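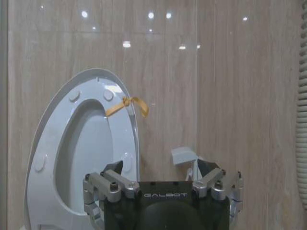 手首カメラから見た、上げた便座。手前がグリッパーで、指先と裏側の丸い突起が一緒に入ります。

Vonddaleの手首カメラとGautierの頭部カメラ、トイレ掃除で使い比べてみました

六月に入ってからずっと、双腕ロボットの「目」をどうするかで悩んでいました。腕や指の話は皆さん熱心に書いてくださるのに、カメラとなると仕様表を写しただけの記事が多くて、狭い水まわりに持ち込んだときの使い勝手がさっぱりわからないんですよね。それならもう自分で書いてしまおうということで、手首用のVonddaleと頭部用のGautier、それに両方の映像をまとめて受けるSetanoの操作卓を、トイレの便座まわりで使った感想です。例によって長いので、お茶でも用意してのんびりお付き合いください。

先に好みを言ってしまうと、どちらか一台だけ手元に残していいと言われたら、私はGautierを選びます。でも、使っていて楽しかったのはVonddaleのほうでした(この気持ち、わかっていただける方がきっといるはず!)。

手首用:Vonddale

取り付けはねじ4本で、付属の六角レンチがそのまま使えます。ケーブルがやや硬く、手首を大きくひねる動きでは取り回しに少し気を使いました。映像は毎秒最大30コマ。便座のような、さほど速く動かさない相手なら何の不満もありません。

気に入ったのは、とにかく指先が近いこと。いちばん上の写真でも、黒い指先と銀色のリンクがどんと手前に入っていて、便座の縁との位置関係がつかみやすいと思います。裏側の丸い突起も、内側のくぼんだ縁もちゃんと見えますし、結んである黄色いリボンも輪と端の見分けがつきます。布や紐のようなやわらかいものを相手にするとき、この差はとても大きいです。操作卓の前で思わず「おお」と声が出ました。

困ったのは映り込みです。つやのある面がカメラの正面に来ると、天井の明かりが白い点になっていくつも並びます。上の写真の奥のほうにも出ていますね。人の目なら「ああ、照明だな」で済むのですが、明るい点を目印に位置を合わせるような処理を組んでいる方は、露出を一段落としておくのをおすすめします。Vonddaleの設定画面はここがちょっと不親切で、露出の項目が「詳細」のさらに奥に入っています。私は三日ほど気づきませんでした。

もう一つ、自分のグリッパーが画面のかなりの部分を占めます。手首につけるカメラの宿命ではあるのですが、指の真下にあるものはどうしても隠れます。取り付け角度を変えられる台座が別売りであるので、これから買う方は最初から一緒に頼んでしまったほうが、送料の面でも気が楽です。

頭部用:Gautier

さて、私の本命です。箱を開けたときの第一印象は「大きいなあ」でした。重さもそれなりにあって、固定には少し時間がかかります。ところが映像が出たとたん、そんなことはどうでもよくなってしまいました。広いんです、とにかく。

便器の前に立たせて見下ろすと、便座も、横に伸びた操作パネルも、左側のシャワーのガラスも、床の排水口も、全部いっぺんに入ります。左のグリッパーには赤い丸ブラシ、右は指を開いて便器の脇、という両腕の様子まで一目で追えるので、片方の手先にばかり気を取られて、もう片方をうっかりぶつける心配がぐっと減りました。狭い個室ではこの安心感が何よりです。ガラスのように縁の見えにくいものがすぐ横にあるときは、なおさらありがたく感じます。

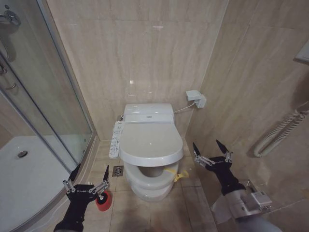
Setanoの操作卓で両方を見比べる

Setanoは二つの映像を左右に並べることも、片方を小窓にすることもできます。私は頭部を大きく、手首を右上に小さく、という並べ方に落ち着きました。近づくまでは大きい画面で進めて、最後のほんの少しだけ小窓に目を移す。慣れるとこれがなかなか心地よくて、つい余計に練習してしまいます。

以前、Léonie Lemaireさんに画面の並べ方を相談したところ、「迷ったら広いほうを真ん中に」と返事をいただきました。そのときは半信半疑でしたが、今はすっかりその通りの配置です。Lemaireさん、その節はありがとうございました。

保存まわりもひとこと。静止画を2,000枚ほどため込んだあたりから、一覧の表示が目に見えてもたつきました。作業ごとにフォルダーを分けたら元の軽さに戻ったので、面倒でも最初から分けておくといいです。設定ファイルは素直な書き方で、私の場合は14行で足りました。以前使っていたBokachの操作卓では同じことをするのに画面を何枚も行き来していたので、これは本当にうれしかったところです。

細かい部分の見え方

広く映るなら細部は苦手だろうと思い込んでいたのですが、Gautierは案外がんばります。便器の脇の小さな緑のランプも拾いますし、白い便器に白いパネル、白いコードという、いかにもカメラが嫌がりそうな組み合わせでも、輪郭はおおむね追えました。右の壁のコンセントからコードがどう下りてくるかも見えるので、腕を入れる前に引っかけそうな場所の見当がつきます。

とはいえ、パネルの細かな文字まで頭部の映像で読もうとするのは欲張りというもの。ボタンを押させる作業が主なら、やっぱり手首のカメラを併用してください。あと、ふたの先のほうは姿勢によって画面の下に出てしまいます。頭を少し下に向ければ入りますが、今度は奥の壁ぎわが窮屈になるので、このあたりは作業に合わせて探ってみてくださいね。

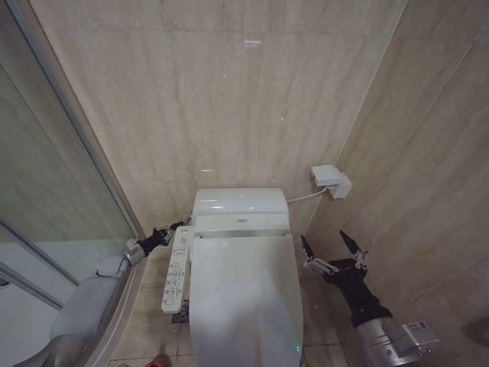 頭部カメラの見え方。左右のグリッパーと便器、右の壁のコンセントまで入ります。

どんな方に向いているか

洗面所やトイレなど、腕を入れる隙間の少ない場所がおもな仕事場なら、まずGautierから。紐を扱ったり、縁をつまんだりと指先の仕事が多い方は、Vonddaleを別売りの台座ごとどうぞ。操作卓のSetanoはどちらの組み合わせでも素直につながりました。

次は照明を落とした部屋で同じ比較をしてみるつもりです。露出の設定値を知りたい方は、コメント欄に使っている機種を添えて書いておいてください。返事が遅くなることもありますが、全部読んでいます。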